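search stories search go

Soft Goods

11 at night and the Komis lets go of the glove again.

Not a drop exactly. More like it forgets. Cup comes down, hiss, the gauge twitches, the cloth comes up like a tent and then there's air getting in from somewhere and the glove slides off and lies there in the bin with its fingers every which way. The arm doesn't know. The arm goes all the way over to the drop spot and very carefully sets down nothing.

I write it in the log. Seal lost. I've written seal lost so many times tonight that my handwriting has turned it into one word.

Room 314, Fesgate, the old carpet building. Compressor running in the hall because it's too loud to run in here. Halliday's people get in at nine tomorrow and they want one answer, suction or fingers. One. They have a warehouse to fill with whichever one I say. I have been going to say suction since March.

Because suction is the good one. I believed that and I still mostly do. The Komis takes the flat package first try. Takes the blocks, takes anything with a face on it. It's fast, it's quiet once it's on, and it doesn't care which way a thing is turned. I wrote the first memo about it. My name on the top and everything, and a paragraph about elegance that I'd like back.

The Vallton is the other one. Fingers. It came in the same week in a box twice too big, and I set it on the shelf over the sink and it stayed there, mostly, with the foam still around it. She was the one who wanted fingers. She used to stand right there by the bench and say things have edges, everything's got an edge somewhere, you just have to be patient enough to go find it. And I'd say we're not selling patience. Then I'd run the suction trials and show her the numbers and she'd look at the numbers a long time and say sure, but what did you put in the bin?

What did I put in the bin. Boxes. I put boxes in the bin.

She quit in the spring. Took the job on the coast, took her mug, left the glove. I don't think she left it on purpose. It was on the windowsill behind the solvent cans, a plain work glove, just the one. I threw it in the bin in the summer because Halliday sent over a list and the list said soft goods, and I didn't have any soft goods. I had a glove.

Ten minutes of sitting on the stool looking at it. Then I get up and take the Komis off.

Four bolts and the air line. My hands are stupid this late. One of the bolts goes under the bench and I find it with my cheek on the floor, dust and a pen cap and somebody's old earplug. The cup is still faintly warm from running – or that's my hand. I put it on a paper towel like it's something from a surgery.

Vallton out of the foam. Cable's too short. Of course it is. So I loop it around the joint and tie it, and tie it again, and it looks terrible, it looks like something that got pulled out of a wall. The connector goes in on the third push. Little light. Good.

Then calibration, which wants the bin dead still, and the bin is not dead still, it walks a little every time the arm stops hard. Go get the clamp. Crank it down on the rim till the table complains. Check the tape marks. Check them again, I don't trust me.

Calibrate. Fail. Calibrate. Fail, different number. Go drink water out of the tap with my hand. Calibrate.

Okay.

I start it with the package, to be fair. To be fair to who? Fingers come down, stop, think, close. Misses. Hits the top edge and pushes the whole thing over. Second try it gets a corner and lifts and the package swings like a dead fish but it stays on. The Komis would have been done with it and on to the next before this thing even finished thinking. I write that down. Slow. I underline slow.

The scoop. The scoop was always bad for suction, too much curve on the handle and nothing to seal to. Fingers get it by the handle. First try. I stand there with the pencil.

The bottle with the blue cap, lying down flush along the wall, the meanest place it can be. I didn't do that, it rolled there. Fingers can't get between it and the wall. Tries, backs off, tries. Backs off. I hit stop before it hurts itself. Neither one of them can do the bottle there. Write it down. She'd want that written down, she hated a clean sheet. A clean sheet means you quit lookng, she said.

So then it's the glove.

I don't run the glove. I go call in to the overnight line instead, which is a thing Halliday set up, a shared call that just stays open so their integration people in the other time zone can watch the feed. Mostly it's a gray square and somebody's keyboard. I've never said anything on it past hello. I unmute and say I've switched tools, running fingers, trial 1,221, soft item. My voice sounds like a guy reading a will.

Nothing. Keyboard.

I clear the queue and put everything back in the bin. Scoop by the package, bottle where it was, since that's where it was. The glove I drop from waist height so I can't be accused of laying it out nice. It lands spread out on a slant. I leave it. I want so bad to fix it and I leave it.

Hit go. Arm comes around, that little whine it does in the wrist. Down past the rim. Slows. It's got a hundred places to choose from on that thing, the palm, the flap, all that loose cloth, and it goes to the cuff. I didn't tell it the cuff. I didn't tell it anything, I turned the planner on and got out of the way.

I hit hold. Not an emergency. I just wanted a second before I knew.
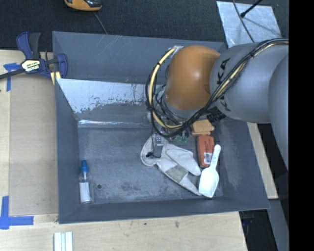
Why'd you stop it there, the line wanted to know – some voice I'd never heard, young, chewing something. It said fingers always go for the rim on cloth, at least in their shop, anything with a hem is two layers and two layers stand up better than one. It said they'd ditched cups for soft goods last year and nobody over there missed them, but they'd kept one cup station for cartons, because fingers on cartons will make you cry. Then it asked was I going to let it close or what.

You kept both, I said.

Well yeah, the voice said. You've only got one arm?

One arm, I said. One tool. They want one answer.

Keyboard for a while. Then the voice said who wants one answer, and I said you do, Halliday does, it's in the letter, and it laughed, not mean, and said the letter was written by purchasing.

I looked at the sheet. My whole sheet, months of it, and the new part at the bottom in pencil where it got ugly. Package, slow. Scoop, first try. Bottle, no and no.

Let it close, the voice said. Come on. I have to go get my laundry.

I let it go.

Fingers came together on the cuff. You could see the cloth bunch up between them, a pinch of it, hardly anything. Force reading so low I thought it had nothing. Up. And the rest of the glove came up after, slowly, the whole length of it peeling off the floor of the bin and hanging there, long part last. It turned a little. Half around and back.

It held through the turn. It held over the table. I was walking along with it, I noticed, bent over with my hands out underneath like it was a kid on a bike.

Set it down. Let go. Went home to its start position and waited for me.

Huh, the voice said. There you go. And the line clicked and it was just the gray hum again, gone for its laundry, I never got a name.

I ran it again. It missed. Closed on air a thumb's width off the hem, went over to the drop spot and very carefully set down nothing. Same as the other one. Same exact motion. I laughed out loud in an empty building at whatever time it was by then.

Ran it again. Got it. Ran it again, got it, dropped it on the turn. Got it.

I wrote all of them. The misses too, in the same size writing. Then I got out the memo, the one Halliday was going to be handed at nine with coffee, and I crossed out elegance, and then the paragraph elegance was in. Recommend, I wrote, and stopped. Recommend both, with a changer. Then a line about cost they're going to hate. Then a line about the bottle, because they have a lot of bottles in that warehouse and they should hear it from me.

I should of gone home. I bolted the Komis back on instead, quick, just to get its numbers on the scoop for the same sheet, same light, same night. Fair's fair. It couldn't hold the scoop. Then it took the package straight up off the floor of the bin like it weighed nothing, no swing, no thinking, and I have to say it was beautiful, it's still so beautiful when it does that.

Compressor kicked off around when the windows got gray. I wrote her a message. Typed what did you put in the bin, deleted it. Typed I found your glove. Then I took a picture of the sheet, all of it, bottom part included, and sent that with no words and went down the hall to see if the vending machine had crackers.

It had the orange kind. I ate them on the stairs and my phone went while my hands were all crumbs.

Which wall, it said. Which wall was the bottle on.

Contact the editors | Copyright 2022, all stories belong to their authors | Back to top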